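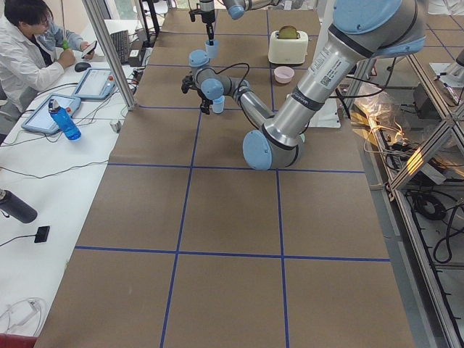 Bench 3, Carkent building, during the open day.

The visit was scheduled for two hours, and the first of them went to badges. Zaltska had printed them with the wrong site name, so every guest from Gadamgate walked in wearing the word Durán, a plant that had closed in May. The inspector kept hers on. She had been sent to write a report and the badge was going in it.

The report had a number already, 2390. It had a title and a cover page. What it lacked was a finding. Gadamgate wanted to know whether the breakfast routine could be licensed for its residential homes, and it wanted the answer in one of two words that the form provided. There was a box for remarks. In her experience the box was not read.

She took the position offered to her, behind a strip of tape on the floor, and opened her notebook. The host from Zaltska explained the bench. Two arms shared one table. The tape on the paper gave the staff a common way to talk about where things were, so that a person could say "one square back" and be understood. The software did not use it. She wrote that down and underlined it, since the brochure said the opposite.

"Does it know what breakfast is?" asked a man from purchasing.

"It knows a list of tasks," the host said. "Breakfast is our name for the list."

The first arm took hold of a cup. It did this slowly, at the speed the insurer had approved. The inspector had timed a good many machines and had learned to watch the interval before a motion more closely than the motion. A long interval meant the planner was searching. A short one meant it had found something, which could be worse. She noted the intervals in a column and left the adjoining column blank for the second arm.

The second arm had been given a cup of its own. The two were not permitted to occupy the same volume of air, and the rule for who went first was held in a file the host called the etiquette. It ran to 3159 lines. The inspector asked who had written it. The host said that several people had, over time, and that most of them had moved to other departments. The oldest part came from Durán. It had been copied across when the plant shut and had not been opened for editing, because the rest depended on it.

She looked at her badge.

"And if both are due to move at once?"

"One yields."

"Which one?"

The host consulted a tablet. The answer depended on the load, the reach, and a third value labeled only K. He promised to find out about K and send it on. She wrote the letter in the notebook and put a box around it.

She had worked at Durán for 6 years. She had not mentioned this on the conflict form, as the form asked about the present. In those years there had been a line on the second floor where two machines passed parts across a gap, and a night shift that had grown tired of resetting them. Somebody on that shift had added a value so that the machine nearer the person would always wait. K, for Küche. The night shift had eaten its supper on that side.
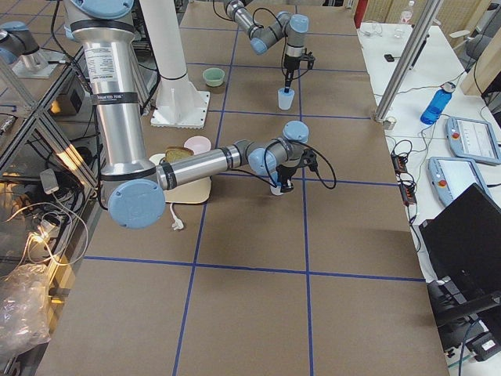 The man from purchasing said that in his view the whole business was too slow, that any aide at Gadamgate could set a table in the time it took one arm to let the other by, and that he could not see what they would be paying for.

"You would be paying for the waiting," the inspector said.

He asked if that was a technical term. She said it would be by the time the report was filed.

The host called the end of the run and thanked the guests. There was coffee in the corridor. The inspector stayed behind the tape, crossed out the box around the letter, and on the form, under remarks, began to write in small print so that it would fit.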